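开个串，记一下这个月拿两个控制器夹花瓶的事。全程仿真，没有真花瓶受害。预计很长，写到哪算哪，嫌吵的先静音。

背景：组里要在 Forna 和 Grustovum 之间选一个做默认控制器。Forna 偏软，碰到东西会让一让；Grustovum 偏硬，说去哪就去哪，路上有什么它不太关心。两边的支持者都觉得不用测，结论很明显。两边的明显结论不一样，所以要测。

仿真平台是 Trelotora，场景用 MacRitchie，就是那个砖墙餐厅。用过的人都知道，墙上挂着两幅肖像，一幅偏红一幅偏蓝，跑长任务的时候你会跟他们产生感情。

任务说出来很没面子：夹住花瓶的瓶颈，提起来，放进旁边的碗里。我妈问我最近忙什么，我讲到这里，她说哦，然后问我吃饭没有。

协议：44 个初始摆位，两个控制器、几档延迟、几组相机轮流来，加起来 1,320 轮。规则写在跑之前，谁也不许跑完再改规则。这条是 Kenneth Hepburn 坚持要写的，后来第一个想改规则的也是他。

夹爪两边用同一个，连杆式，两根手指。本来有人提议夹爪也换着比，我说那我们今年就别干别的了。变量一个一个来，年纪大了，一次只吵得动一个架。

先说相机，控制器的部分往后放。我原计划相机半天搞定，听到这里笑出声的，都是同行。

腕部相机的好处大家都会背：离目标近，遮挡少，跟着手走。“遮挡少”三个字我建议以后加引号。手指、连杆、掌面全在视野里，右下半边基本归夹爪所有，目标能剩多少看运气。 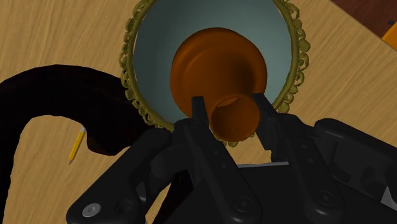 腕部视角：瓶口在两指之间，贴右指更近，后面是那只金边碗。

就这个姿态，我们开了一下午会。问题是：算不算对准了？瓶口确实在两指中间的那块地方，可是它离右边那根手指近得有点亲密。Forna 派说没问题，合上的时候会自己找中。Grustovum 派说你先对准再合，很难吗。

两派都有道理，所以会很长。

另外注意碗。花瓶是橙褐色，碗里面是灰蓝色，颜色分得很开，分割网络一点都不费劲。我当时很得意，觉得选物体选得好。得意了两天，后面会讲它怎么还回来。

碗边那圈金色花饰，小圈圈、小疙瘩、叶子一样的凸起，都是几何，不是贴图。渲染起来很好看。碰撞检测那边怎么想的，我留到下面单独骂。

先讲深度。腕部的深度图在瓶口附近很难看，瓶口里面是个暗洞，外面是一圈薄边，估计出来的点云像被狗啃过的甜甜圈。拟合圆柱的那段代码看到甜甜圈，很负责任地给出一个圆柱，轴线朝着冰箱的方向去了。

我花了一个晚上修拟合。第二天发现把瓶口那一圈的点直接扔掉，只用瓶颈侧面的点，效果更好。一个晚上的代码删得干干净净，提交信息写的是“简化”。

有人会说加一个侧面相机不就好了。加了。侧面相机能看到整条胳膊，看得到桌子、椅子、报纸，看得到一切，唯独在手指快要合上的时候，瓶颈那里总有根手指挡着。各相机轮流看不见最关键的地方，配合默契。

最后定了三组：只用腕部、只用侧面、两个一起。一起用的时候需要标定，仿真里的标定本来是白送的，真值就摆在那里。Elsie Katene 说用真值是作弊，要加噪声。我说加多少，她说像真的那么多。我说真的是多少，她说看谁标的，然后看了我一眼。

于是噪声就按我标定的水平来。参数文件里那一项现在叫 my_hands，评审如果问起来，我准备解释成一种先进的随机模型。

好，延迟。最初大家都在零延迟下比，Grustovum 赢得很漂亮，轨迹跟尺子画的一样。Kenneth 当场就要宣布结果，连邮件标题都想好了。Elsie 往感知链路里塞了 80 毫秒，请他再宣布一次。

塞完以后，Grustovum 依然画得跟尺子一样直，只是尺子放歪了。它非常坚定地走向花瓶刚才被认为所在的位置。花瓶如果先被碰了一下挪了窝，它不管，它有计划。

Forna 在同样延迟下难看得多，手腕一路犹犹豫豫，靠近瓶子的时候像在人群里找座位。可是它碰到瓶颈会往旁边让，让着让着就让到中间了。看录像看得很生气，看分数又没法生气。

我把两段录像并排放给隔壁做导航的人看，没告诉他分数，问哪个更好。他毫不犹豫选了 Grustovum。我现在对“看起来很稳”这四个字有了一些个人意见。

中场休息，说说评分脚本。

评分脚本判断“放进碗里”的方式是：花瓶重心落在碗的包围盒里，并且静止。听着很合理吧。某天晚上成功率突然好得不像话，我们高兴了一顿饭的时间。

回来看录像，Grustovum 有好几轮把花瓶稳稳地放在了碗的上空，然后花瓶就那么立着，悬在碗口，静止，重心在盒子里，满分。夹爪松开，退回，姿态从容，像变完魔术的人。

原因就是碗的碰撞体。导入的时候走了默认选项，做的是凸包。渲染给你看的是一只带花边的碗，物理引擎手里拿的是一块实心饼。花瓶放在饼上，当然很稳，没有哪家餐具比饼更稳。

难怪有些手指还没碰到碗就被弹开。金边那些镂空的小圈，在物理那边全是填满的。我们前一周根据这些“轻微碰撞”调了一堆避让参数，等于教机器人怎么绕开一块不存在的饼。

改成凸分解，重导，重跑。凸分解把花边拆成一大堆小碎块，仿真慢得可以去泡茶。再把花边简化成光滑的一圈，只保留碗壁。好看的归渲染，能算的归物理，两边从此分居。

Kenneth 这时候提出，之前的那批数据能不能留着，就说是“带盖的碗”。请参照前面我说的第一个想改规则的人。
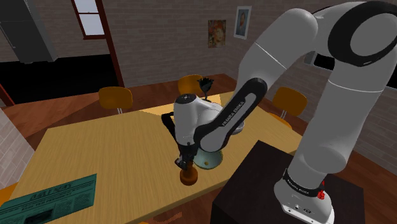 重跑之后排的第一批是近桌沿的摆位，也是整个表里最烦人的一批。花瓶靠近桌沿，胳膊要从底座那边伸过来再往下扎，肘部的选择一下子就少了。冗余自由度这种东西，论文里很富裕，到了桌边才发现都花在别处了。

两个控制器在这里终于有了性格以外的区别。Grustovum 会把肘部固定在一开始选的那一侧，选对了一路顺，选错了就一路错到关节限位，然后停下，报一个只有数字的错误码。Forna 会中途换，换的过程中末端会晃一下，刚好晃在瓶颈旁边的时候，后果自己想。

桌沿这批里有九轮，花瓶直接下了桌。没有一轮是夹的时候掉的，全是手指下探时擦到瓶肚，把瓶子请出去的。瓶肚比瓶颈宽那么多，下探路线稍微斜一点就会蹭到，这个道理幼儿园也会讲，我们是看了录像才加进规划里的。

下桌的花瓶在 Trelotora 里不会碎，会在地上滚。有一轮滚到黑色那片地面就再没停，一直滚到超时。评分脚本那一栏写的是“进行中”。

顺便答一个私信：桌上摆的别的东西为什么不清掉。清掉就太容易了。旁边有东西，规划器才有机会犯错，我们付钱就是为了看它犯错。

私信二：为什么不直接用强化学习。谢谢，祝您生活愉快。

私信三：录像里胳膊上的字是不是赞助。不是，模型上就有，FRANKA EMIKA，印在胳膊上，侧面相机看得最清楚的就是它。如果哪天任务改成读字，我们已经领先了。

说回颜色的报应。前面讲过，瓶子橙褐、碗灰蓝，分割很轻松。可是 MacRitchie 的椅子是橙的，桌边绕了一圈。腕部相机在桌面正上方的时候没事，一旦姿态斜一点，视野角上就会溜进来一块橙色。

网络看到橙色的一角，信心很足地说：花瓶。于是目标位置跳到桌子外面去，Grustovum 立刻坚定地出发了。Forna 也出发了，比较不情愿。

一个晚上的录像看下来，机械臂反复试图去夹一把椅子的边。我把它剪成一段发在组里，配了音乐。Elsie 回了一个句号。

修法很无聊：目标必须在桌面范围以内，跳变超过阈值就沿用上一次的估计。无聊的修法一般都有用，麻烦的是写报告的时候要把它写成有三个字母缩写的东西。我拒绝了，就叫“桌子检查”。

再说几句合爪。连杆式手指合拢的时候，指尖走的是一段弧，不是平着往中间推。你在张开状态下把指尖高度对好了，合完以后高度就变了。文档里有，在一张很小的图下面。

瓶颈偏窄，手指要合得比较多，高度变化正好落在最要命的地方：瓶口那圈薄边。指尖往上跑一点就夹在边上，提起来瓶子会转，像拎着一只不太配合的猫。

两边都加了同样的高度补偿。加完以后 Grustovum 的提升更大，它本来就准，你告诉它对的位置它就去对的位置。Forna 之前靠软糊过去的那部分误差，补不补差别不大。Kenneth 因此又高兴了两天。

力的事情我多写一条。仿真里的接触力不要太当真，我们调了摩擦，调了接触刚度，每调一次两个控制器的排名就动一动。把摩擦调到一个很慷慨的数值，连夹歪的都能提起来，那个版本的机器人简直是壁虎。

最后的做法是摩擦随机抽，每个摆位抽自己的，两个控制器用同一套种子。这样至少倒霉的时候一起倒霉。种子文件由 Elsie 保管，我和 Kenneth 都没有写权限，对此我没有意见，Kenneth 有。

跑满 1,320 轮的那天晚上机房空调声音很大，我盯着进度条，砖墙上那两位也盯着我。中间挂过一次，是磁盘满了，满的原因是我把每一轮的三路录像都按无损存了。谁会需要无损的椅子。

结果。没有延迟、两个相机都用：Grustovum 好。有 80 毫秒延迟：Forna 好，而且只用腕部相机的时候差距最大。桌沿那批：都不好，不好的方式不一样，Grustovum 多半是停在半路，Forna 多半是到了地方再出事。

具体的表我不贴，表里有一列我还没核完，贴出来又要有人截图。等核完再说。如果你看到谁先贴了，那是 Kenneth。

我个人的选择是 Forna，理由很俗：我们真机那边的延迟从来没有是零的时候。Kenneth 的选择是 Grustovum，理由是应该去把延迟修好。他说得对。他上次说要修延迟，用的还是上一个工位。

Elsie 的选择是接近阶段用 Grustovum，离瓶子近了切 Forna。我们俩都沉默了一会儿，大家都想到了，谁也不想写切换逻辑。切换那一下两边对当前力矩的看法不一致，手腕会抖，抖完瓶子就不在了。

试写了一个最笨的版本，两边输出按距离混合，离得远听这个，离得近听那个，中间慢慢过渡。目前只跑了桌子中间的摆位，还没敢碰桌沿。抖是不抖了，代价是在过渡区里走得特别慢，一副两个人同时握着一支笔的样子。

44 个摆位里面有一个，我必须单独提。花瓶紧挨着碗边，瓶颈正好在花饰旁边，手指没有地方下去。两个控制器、所有相机、所有延迟，没有一轮成功。我手动用遥操作试，也没成功。

我问谁设的这个摆位，查提交记录，是我。注释写的是“简单，用来热身”。

列几件下次要先做的，主要写给我自己：导入物体以后先把碰撞体显示打开看一眼；录像用有损；评分脚本先拿一个故意放错的花瓶去骗它，看它上不上当；合爪前后的指尖高度各量一遍；别在吃饭前宣布成功率。

有人问混合版本的代码放不放。现在里面有一个变量叫 aaa，一个叫 aaa_new，两个都在用，并且我说不清 aaa_new 是不是新的那个。整理完会放。

1/22/20 更新：没核完的那一列核完了，有两格填反了，方向对 Forna 有利。改回来以后排名没变，差距小了一点。Kenneth 已经知道了，他在群里发了三次。

还有人问真机什么时候上。花瓶已经买了，颜色跟仿真里差得有点远，碗还在找，带那种金色花边的碗出乎意料地难买，卖家问我是摆着看还是用，我说要让机器人往里放花瓶，他就不回我了。

先写到这里，桌沿那批的混合版本今晚挂上去跑，明早看有几只在地上滚。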